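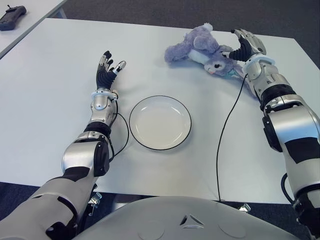 Notes on Beginning the Piano in Middle Life

The author of this journal began piano lessons in November, at an age when most people who play have either been playing for decades or have stopped. Several readers have written to ask how the matter stands. The following account is offered in response. It covers the instrument, the teacher, the practice schedule and the question of the left hand, which has taken up more time than the other three together.

The Instrument

The piano is a Kerekes upright, bought secondhand from a family in Clorkport who were moving to a smaller home. The price was $600. Delivery was charged separately, and the firm engaged for the purpose required that the front gate be taken off its hinges before it would bring the piano up the path. The gate has since been put back, and it now closes better than it did.

An upright that has been moved should be left to settle before it is tuned. The author did not observe this rule. The tuner was called in the first week, and the upper octaves had drifted by the end of the month. A second visit was required and paid for in full. Readers considering a purchase of this kind are advised to wait.

Two keys in the bass are slow to return in damp weather. The tuner has offered to ease them, and the work has been deferred until the spring. In the meantime the pieces assigned make little use of that end of the keyboard.

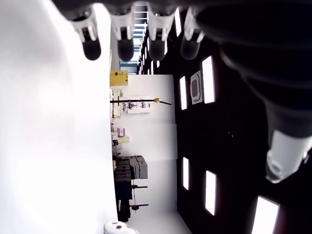 The bench supplied with the instrument was too low, and a folded blanket was used through the winter. An adjustable bench was bought in February. The improvement was immediate and somewhat embarrassing, as the teacher had recommended one at the first lesson and had repeated the advice, with great courtesy, at every lesson after that.

The Teacher

Lessons are given by Irén Erdős at her home in Edercombe, on the second floor, above a dry cleaner. They last 45 minutes. Mrs. Erdős does not permit recording devices, and she does not write in the student's book. Corrections are given aloud and are expected to be remembered. The author now keeps a small notebook and fills it in on the bus.

The course follows the Flokov primer, which contains 66 studies arranged in order of difficulty. The order is open to dispute. Study 19 is much harder than anything in the twenties, and there is reason to suspect a printer's error that was never put right. Mrs. Erdős regards it as a fair test of character and will not allow it to be skipped. It was passed in April, after 5 weeks.

Her method places great weight on slow work. A new study is played with separate hands, at half the marked speed, until it is dull. It is then played with both hands, at half speed, until it is dull again. Only then may the speed be raised. The author was doubtful of this procedure for most of the winter and tried on several occasions to shorten it at home. On each occasion the teacher identified the study in question within the first line.

The Matter of Hand Position

Hand position was the sole subject of the first two lessons, and no key was pressed in the course of the first. The student is asked to let the arm hang, to raise it from the elbow, and to bring the hand over the keys without changing its shape. Beginners of mature years tend to flatten the fingers and reach. The result is a stiff wrist and an uneven sound. The principle is best learned at the instrument, beginning with the right hand alone. 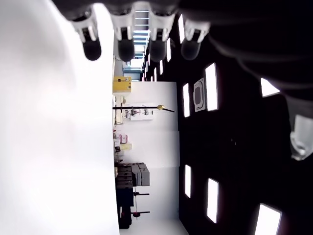

The rule most often repeated at Edercombe is that the fingers must fall from the knuckle and meet the key near the tip. It applies equally to scales, chords and single notes. The author has found it useful to look at hands of every kind with this in mind. In the picture with this section the four fingertips hang side by side in a row, pads downward, and the outermost white segment at the right angles away from the others. Mrs. Erdős would approve of the row and would have something to say about the last finger. The fourth and fifth fingers of the author's own left hand stray in much the same manner, and a good part of the spring was given over to correcting them.

The exercise prescribed is a plain one. All five fingers rest on neighboring white keys. Four are held down while the remaining finger plays its note 4 times, softly, and is then exchanged for the next. The wrist is to stay level and the jaw is to stay loose. The second instruction was added after the teacher had observed the author's face.

Practice at Home

Practice takes place before breakfast, with the lid closed and the soft pedal engaged out of regard for the household. Twenty minutes was set as the daily minimum. A longer session is permitted on weekends, provided that it is divided by a walk or some other activity away from the bench.

Attendance at practice has been satisfactory, with the exception of a period in June when the author was traveling. It should be recorded that the loss from that absence was smaller than expected in the right hand and considerable in the left. Reading of the bass clef suffered most of all. Notes on the lowest line were being counted up on the fingers again, a habit believed to have been broken by Easter.
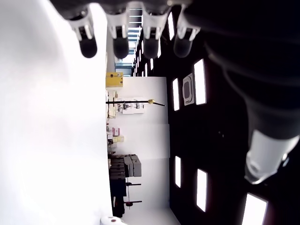 To restore it, a page of unfamiliar bass lines was read aloud each evening, away from the piano, with the letter names spoken in time. Old hymnals serve very well for this purpose and can be had for next to nothing at church sales. The method is tedious, but ten days of it brought the reading back to its earlier level.

The present assignment is Study 31, a short march in G major with a crossing of the hands in the second half. It is being played with separate hands and is not yet dull. The next lesson will be held on the usual afternoon, and the notebook has two blank pages left.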